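Lab > Notebook > Evaluations > Odow hand kit

March 2023

Picking up the Odow kit review where I left it. The trial license runs out before we have to answer purchasing, so the produce work moves to the front and the drawer tests wait.

What we have on loan: one pair of hands, the wrist adapters, the Odow control box, and the software on a stick. The manual is 132 pages and most of it is about networking. The part on finger force is two paragraphs and a table, and the table uses different names for the joints than the software does. Karthikeyan Varghese wrote a translation list and taped it inside the control box lid. Please leave it there.

Settings for the produce grasps: force limit at 189 on their scale (no units given anywhere, I have asked), closing speed at the default. Wrist camera on, head camera on, both recording to the Irby drive.

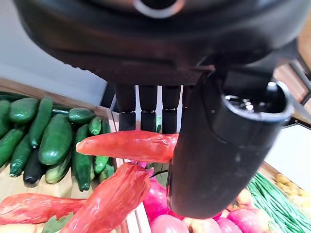
The default closing speed is fine for cucumbers and too fast for anything that can roll. I would drop it for the round items and leave the rest alone. The software only keeps one profile per hand, so changing it means going back through the setup menu. Asked Pusley, who handle the loans, if multiple profiles are coming. They said June, in the paid tier.

Long peppers are a good item for this. The pointed end gives you an obvious direction to check orientation in the logs, and the skin has enough shine to bother the depth estimate. Keep them in the set.

Price as quoted is the hand pair plus support. The Modise quote is lower but leaves out the adapters, and we would have to machine our own. I don't want to do that again.
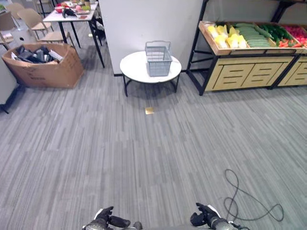 Head camera view: both hands low, basket on the round table, produce stand to the right.

Things to settle before we write it up:

Head camera and wrist camera clocks drift apart on long recordings. Restarting the logger fixes it for a while. Karthikeyan thinks it is our side — I think it is theirs. Need one long run with nothing else on the network.

Log buffer is set to 2000 entries and overwrites silently when full. Raise it or split the runs.

Spare fingertips: the kit lists 3, ask if that is per hand or per pair.

My view so far is that the hands are worth having and the software is not finished. If Pusley will extend the loan, I would take it and hold the order.

Related entries
Modise quote, line by line
Odow control box: first power-up
Irby drive folder names
Drawer test plan (on hold)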